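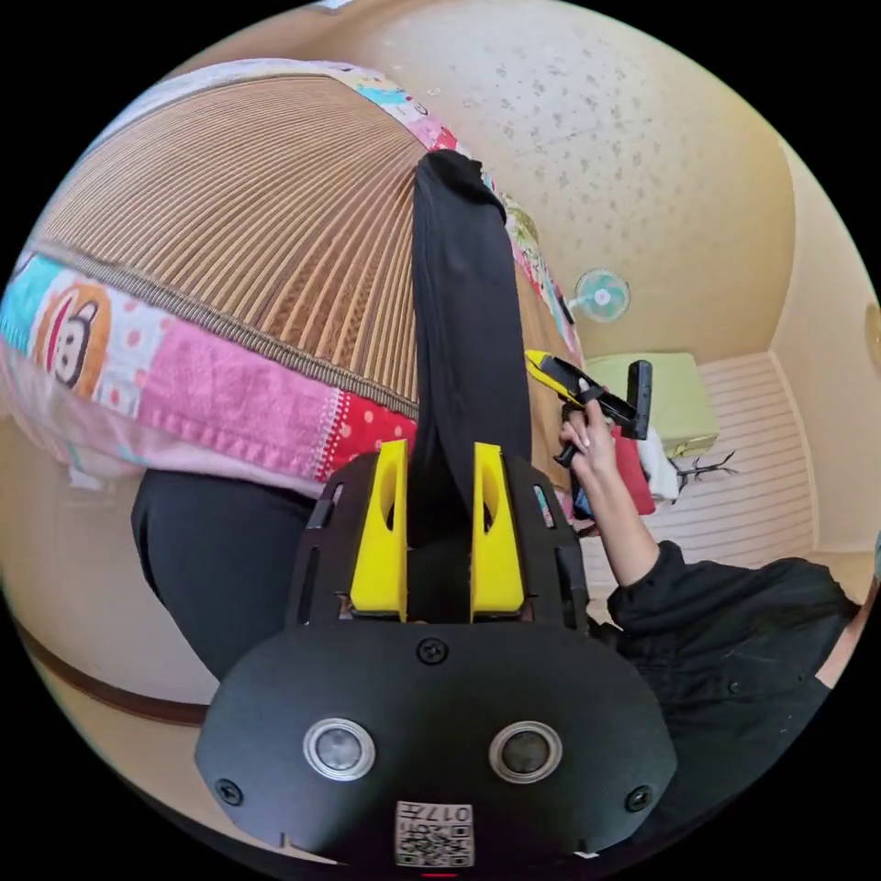 Does the Hillari labelling tool know when the gripper has closed on something? It knows the distance between the fingers as the software worked it out, and it makes a guess from there. Treat the guess as a guess.

October
Set-up notes by Mihret Tefera

Section 4: Checking finger width and grasp labels

This section covers the width estimate, the grasp label and the left/right assignment. Sections 2 and 3 (pairing and lens calibration) must be finished first. If you skipped section 3 because the start screen showed a green tick, go back. The tick means a calibration file exists. It says nothing of whether the file belongs to the gripper in your hand, and I have seen it stay green over a file copied from another machine.

4.1 Before you start

1. Close any other program that reads the recordings. Roria locks the files while it builds previews and doesn't tell you.
2. Make a new session folder. Don't reuse the one from section 3.
3. In Settings > Width, set the smoothing window to 30 frames. The factory value is 200, and with that in place a short grasp can vanish from the trace altogether. The release notes call the factory value "recommended". They don't say for what.
4. Turn off Auto-correct. You can turn it back on at 4.4 if you still want it.

Note: Auto-correct fills missing widths by drawing a line between the last good value and the next one. The line looks lovely on the graph. It isn't a measurement.

4.2 Setting open and closed

1. Start a recording and leave the fingers fully open until the counter in the corner passes 380 frames.
2. Close the fingers on nothing, hold, and open them again. Do this slowly.
3. Repeat with something soft between the fingers. A folded sock will do.
4. Stop the recording and press Fit.
5. Look at the two curves yourself before pressing Accept.

The fit score shown beside the button is worked out on the same frames used to make the fit, so it will nearly always flatter you. What you want to see is a flat line at the top, a flat line at the bottom and a gap between the empty close and the soft close. If the two closes lie on top of each other, the software can't tell holding from not holding with your settings, whatever the score says.

Caution: pressing Accept overwrites the old fit with no backup. Copy fit.cfg somewhere safe first.

4.3 Checking the grasp label on cloth

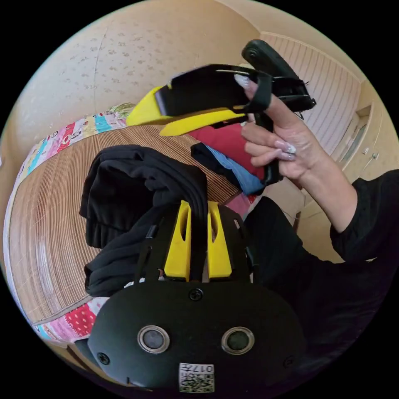
Cloth is where the grasp label earns or loses your trust, and it is the case the makers' own demo leaves out. A thin hem changes the finger gap by very little, so the label leans on the picture as well, and the picture can mislead it. Dark fabric is the one to worry about: a bundle of black clothing on a straw mat, lying just beyond the black housing with a black sleeve off to the right, gives the segmenter three dark areas and not much edge between them. The red and the light blue pieces beside it ought to be easier. Test on the dark one first, and only bother with the bright ones once it passes.

1. Record a short fold using dark cloth. Pick up, move, put down, let go.
2. Open the recording in the Palumbo viewer and switch on the Mask and Grasp layers together.
3. Step through by single frames near each pick and each release. Playing it at full speed hides the errors.
4. Write down the frame where you would say the cloth was held, then the frame where the label changes.
5. If the two differ by more than a few frames, raise Edge Weight one notch and run it again.

On my last run the label switched to "held" at frame 753, well before the fingers had met any cloth. The mask had run from the garment into the sleeve, and the planner downstream would have taken that as a good pick. Raising Edge Weight fixed that recording and made a different one worse. I don't have a setting that suits both.

Note: with two grippers in use, each view will often contain the other gripper's yellow fingers. The tracker is supposed to ignore them. Selamawit Abera found that it swaps left and right if the second gripper fills enough of the view, and that the swap can last until the end of the file. Check the Side column at the start, the middle and the end.

4.4 Exporting

1. Turn Auto-correct on only if your training code can't cope with gaps. If you do, tick Keep Flags so the filled frames stay marked.
2. Choose Export > Clatik format. The older format drops the Side column.
3. Open the exported file and compare the first and last timestamps with the recording.
4. Load one file into your planner before exporting the rest.

Caution: "Export complete" appears when the writing starts. Wait for the disk light.

If the widths come out negative, the open and closed ends of the fit are swapped. Go back to 4.2 and press Fit again. Don't use the Invert box, as it turns the graph over and leaves the exported values as they were.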